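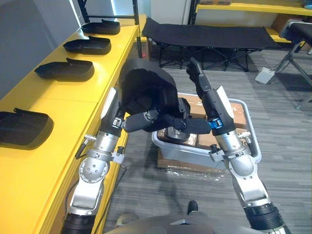
Fechei ontem a folha de cálculo do orçamento para o segundo ano do projeto Jendirgate e prometi ao Kalevi Saarinen que escrevia isto enquanto ainda me lembrava dos enganos. Ele está a preparar uma compra parecida e pediu-me a lista. A lista sem contexto serve de pouco, por isso vai em texto corrido.

Quem lê este blogue há algum tempo sabe que trabalhamos com manipulação a dois braços: pegar numa peça, passá-la de um sítio para outro, arrumá-la numa caixa. As peças são ocas, com curvas, e têm forma de sapato. Escolhemo-las por serem incómodas de agarrar. Uma caixa de cartão fechada tem faces planas e perdoa uma pinça mal orientada. Uma casca curva com a parte de trás aberta obriga a decidir por onde se pega, e a decisão muda conforme a posição em que a peça ficou pousada.

No primeiro ano orçamentámos o robô e pouco mais. A proposta da Aderby trazia o tronco, os dois braços, as pinças, o controlador e a instalação. Comparámo-la com outras, discutimos a carga útil e o alcance, e a reunião de decisão foi quase toda sobre isso. O resto ficou numa linha chamada "diversos", com um valor redondo que alguém escreveu para a folha não ficar vazia. Fui eu.

A linha "diversos" rebentou antes de fevereiro.

O primeiro problema foi o mobiliário. Um robô que arruma peças precisa de superfícies a alturas que ele alcance, e as mesas que tínhamos eram mesas de escritório. Servem para pessoas sentadas. Com o robô no lugar, metade do tampo ficava fora da zona útil e a outra metade ficava perto demais do tronco, onde os cotovelos começam a dobrar mal. Acabámos por comprar bancadas e prateleiras já depois da instalação, com pressa e a pagar transporte à parte. Este ano a medição é feita antes. A Ratree Ratanaporn fez um desenho simples da zona de alcance de cada braço, em planta e em corte, e as superfícies são escolhidas por cima desse desenho. O desenho levou uma tarde.

O segundo foi o chão. A sala tem alcatifa em placas. Para um robô fixo a um pedestal bem assente não é grave, mas qualquer coisa pousada no chão fica a uma altura ligeiramente diferente conforme o sítio, e as placas levantam nos cantos. Quisemos durante algum tempo trocar tudo por vinílico. Pedi preços, somei o arrastar do mobiliário e os dias parados, e deixei a ideia de lado. A alcatifa fica. Se a sala fosse nova, eu punha piso liso desde o início e não pensava mais no assunto.

O terceiro foram as pinças. Comprámos o conjunto que vinha com os braços e nenhum sobresselente. Quando um dedo se partiu, o fornecedor disse que a peça demorava sete semanas a chegar. Durante esse tempo trabalhámos com um braço só, o que para um projeto a dois braços é uma maneira cara de esperar. No orçamento novo há um par de pinças completas na prateleira e um jogo de dedos de reserva para cada lado. É dinheiro parado e custou-me defendê-lo. O Rosaire Lévesque, que aprova as contas, perguntou quanto custava cada semana sem o segundo braço. Fizemos a conta em salários e ele assinou.

Os cabos merecem um parágrafo. Os que correm pelo antebraço até à pinça dobram a cada movimento e gastam-se. Não constam da proposta como consumível, mas são um consumível. O mesmo se aplica às abraçadeiras e aos suportes que os seguram. Uma abraçadeira mal posta limita a rotação do pulso e só se percebe quando o programa já está feito. Comprem cabos com folga no comprimento e guardem a referência exata num sítio que não seja o correio de uma pessoa. A nossa estava no correio do Bjartur Thorlacius, que estava de férias.

Também aprendi a pôr números nas coisas pequenas. Somei tudo o que saiu de "diversos" e que não era mobiliário nem peça do robô: caixas de plástico, extensões, fita para marcar posições, fontes de 24 volts, cartão, parafusos, um carrinho. Deu 1513 euros. Nenhuma fatura sozinha chamou a atenção, e as mais altas andavam pelos 100 euros. Este ano a soma tem linha própria, com nome, e o valor de partida é o que gastámos.

As caixas foram uma surpresa dentro dessa soma. Comecei por aproveitar as que havia, todas diferentes. Depois percebemos que repetir um ensaio com outra caixa é fazer outro ensaio: muda a altura da borda, muda o raio dos cantos, muda a forma como a peça assenta lá dentro. Agora compramos do mesmo modelo e guardamos algumas por estrear. A altura a que a caixa fica também conta, e cartão espalmado empilhado resolve isso por quase nada. Experimentei uma base regulável e foi dinheiro mal gasto.

As peças a manipular são outra linha que não existia. Riscam-se, deformam-se, caem. Com superfícies pretas há ainda a questão da luz: as câmaras vêem mal o interior de uma peça preta quando a iluminação vem só de um lado. Acrescentei dois painéis de luz difusa ao orçamento e tirei de lá uma câmara de profundidade melhor que andava a ser pedida desde o início. Se os painéis não chegarem, a câmara volta à lista no ano seguinte. A Ratree discorda desta ordem e pediu-me que o escrevesse. Fica escrito.

Sobre a manutenção, a Aderby propôs um contrato de 24 meses com duas visitas incluídas. Hesitei bastante. O preço é alto para o que descreve, e nós fazemos a maior parte das verificações sozinhos. Aceitei com uma alteração: trocámos uma das visitas por prazo garantido de entrega em peças da pinça. Foi a Hrefna Þorgeirsson quem sugeriu a troca, depois de ter negociado o mesmo para outro equipamento. Do lado deles não houve grande resistência, e fiquei com a sensação de que devia ter pedido mais.

Falta falar do tempo das pessoas, que continua mal orçamentado. Arrumar a sala entre ensaios, repor as peças no sítio de partida, apanhar o que caiu, deitar fora o plástico das embalagens. Ninguém regista estas horas como trabalho com o robô, mas elas existem e são muitas. Tentei durante um mês apontar as minhas e desisti a meio. O que fiz foi reduzir o número de ensaios previstos por dia na planificação, para um valor que já cumprimos em dias normais. O plano ficou com pior aspeto e cumpre-se melhor.

Para o Kalevi, e para quem estiver na mesma posição, a ordem que sigo agora ao montar a folha é esta. Primeiro, a tarefa e as peças. Depois, a planta com a zona de alcance e as superfícies. Só a seguir o robô, com as pinças de reserva na mesma encomenda, para entrarem no mesmo transporte. Depois os cabos e os suportes, a luz, os consumíveis com linha própria e o contrato de manutenção. No fim, uma reserva para imprevistos que não se gasta sem uma nota a dizer em quê.

Ainda tenho em aberto a questão do segundo posto. Há espaço na sala, se tirarmos de lá o que está encostado ao fundo, mas a instalação elétrica precisa de ser vista e o orçamento do eletricista ainda não chegou. Quando chegar, acrescento aqui o valor.

Kalevi, a folha vai por correio ainda esta semana, sem os preços da Aderby, que são confidenciais. As fórmulas da segunda página estão por rever, não confies no total.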